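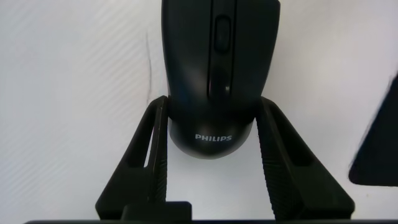 *Item 6: mouse, black, with scroll wheel.*

Workstation and small electrics check, Plalton building, first floor
Checked by: Ottar Lindholm
Month: February
Last sheet: marked "all fine" throughout, which I don't accept

- [x] **1. Fixed sockets.** Faceplates tight, no scorching. The one behind the filing cabinet can't be reached, so I'd like to know how it passed last time.
- [ ] **2. Extension leads.** FAIL. Two leads plugged into each other under the window desks. I was told this was temporary. The dust on them says otherwise.
- [x] **3. Test labels.** Present on everything I picked up. Label 314 is on a kettle, but the register has it as a desk fan. Register to be corrected before I sign.
- [ ] **4. Portable heater.** FAIL. Ovus heater, no tip-over switch that I could find. The Grønli office says the model has one. Show me.
- [x] **5. Screens.** Stands steady, height adjusts. Glare on the end desk after 2 pm if the blind is up.
- [x] **6. Mice and keyboards.** No complaints raised. The supplier's leaflet promises less wrist strain and gives no source for it, so I have left that out of the assessment.
- [ ] **7. Chairs.** PART. Gas lift on chair 37 sinks under load. Somebody has written "OK" on the tag in biro. It isn't.
- [x] **8. Walkways.** Clear on Thursday morning, when everyone knew I was coming. Will look again unannounced.
- [ ] **9. Lighting.** Niment quoted 500 lux at desk height. No readings attached, no meter named. Left open until I've measured it myself.
- [x] **10. Fire door.** Closes fully from any angle. Wedge found on the floor beside it and removed.

**Actions:** items 2 and 4 out of use today. Item 7 to be tagged and moved to the store. Item 9 waits for the meter.

**Signed off:** no. Send me the corrected register first.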